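**Phantom grasp** (shop slang: "ghost grip") is the name for a handling fault where a robot hand reports that it's holding a part when it isn't, or when it's only got half a hold on it. I keep this page for the Flavivberg shop wiki, and I've been on the wrong end of this fault enough times that you'll have to put up with me writing it in the first person. Corrections are welcome on the talk page — please don't just delete my paragraphs like last time.

## What it is

A parallel gripper has two jaws and a pretty simple idea of the world. If the jaws stop before they're fully shut, something is between them. A hand with fingers has a lot more ways to fool itself. A finger can stop because it met the part, or because it met the shelf, or another finger, or because its own cable pulled tight. In the logs all of these look like contact, and once enough fingers say "contact," the controller flips to HOLDING and the arm goes off to do the next step.

The bad cases are the partial ones. An empty hand that thinks it's full will carry air across the cell and place it very carefully, and you lose a cycle. With a partial hold you've got a part swinging from one finger with the arm moving at transfer speed, and that's when things land on the floor (or on a foot).

## Where it shows up

Thin, flat parts full of holes are the worst, and car trim is nearly all thin, flat parts full of holes. The fingertips come down, one goes through a slot and touches the shelf, and the hand counts the shelf as the part. Shiny shelves don't help. Overhead lights leave bright streaks on the paint, and the depth estimate near a streak can be off by enough to put the fingers down too low. 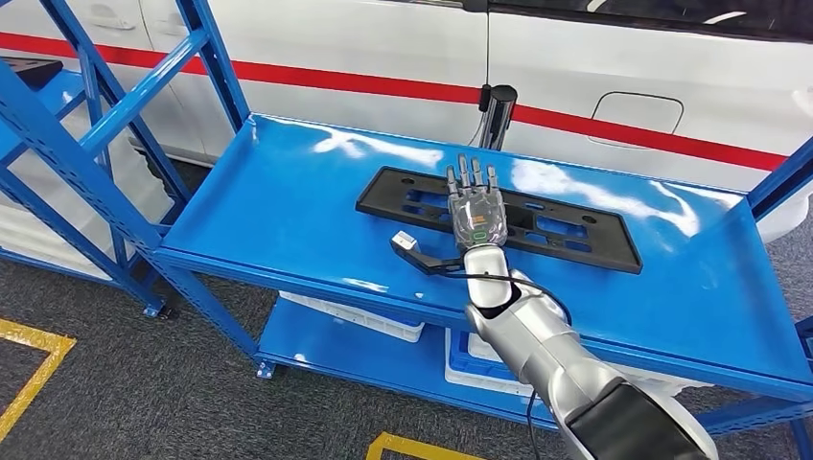
Can't you just make it squeeze harder?

Squeezing harder bends the part and makes the motor current look even more like a solid grip, so the false reading gets stronger while the hold stays as bad as it was.

## The Crichton drops

The case everybody here brings up is Crichton, our part-picking cell. It started in November, right after we swapped the finger firmware for the Nikton build. For the first week it looked great! Picks were quicker, the hand was quieter, and I told anybody who'd listen that we should've done it sooner.

Then we had 3 drops in one afternoon, all bigger panels, all in the same part of the move where the wrist rolls over. Nobody was hurt. One panel slid right out past the tape, though, and that got it written up as a safety matter and the cell was shut down until we could explain it.

It took us way too long. We blamed the parts first, then the lights, and then we spent most of a day on a wrist cable that had nothing wrong with it. What had changed was a single setting. The old firmware wanted contact to last for 50 milliseconds before it counted, and the new one took the first touch it felt. I went back through almost 3,000 logged picks from that build, and the short, bouncy contacts were all through them. Most of those picks had come out fine by luck, with the fingers settling into a decent hold after the hand had already said it was done.

## Hooked holds

A hooked hold is where the curled fingers go through an opening and the part hangs on them. I like hooks for big panels, they're forgiving and they don't need much force. But a hook is only as good as the direction gravity is pulling. Roll the wrist and the part can walk off the ends of the fingers with every sensor still reading contact, right up until it goes. All of the Crichton drops were hooks that had been logged as full grips.

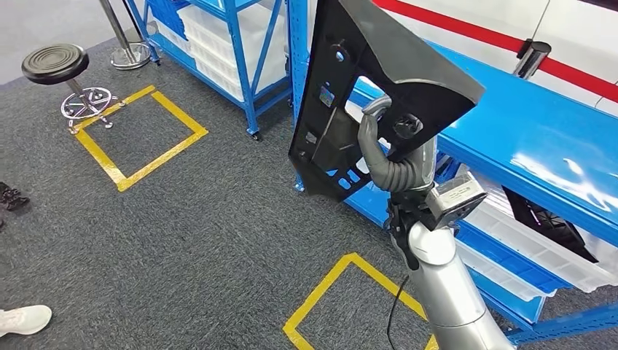 *Black interior panel held through an opening, with yellow floor markings behind the arm.*

## What we do now

- The contact timer is back at 50 milliseconds, and it's locked so an update can't reset it.
- After every pick the arm lifts a little and waits, and the wrist force reading has to match the weight on file for that part.
- Hooks get their own state, HOOKED, and the wrist isn't allowed to roll in it.
- If the hand and the wrist disagree 2 times in a row, the cell stops and calls a person over.
- People stay outside the tape while the arm is live. It was always the rule, but we'd gotten sloppy.

The lift-and-wait costs us some speed and I still get complaints about it.

## Open questions

The weight check is weak on very light parts, where cable drag on the wrist can be as big as the part itself. The Hovby cell has been trying a second look with the head camera after the lift, which catches empty hands well and partial holds not so well. I'd love to see their numbers on slotted plates, so if you work over there, add them here and take my guesses out.

**See also:** Contact debounce; Lift check; Cell restart after a dropped part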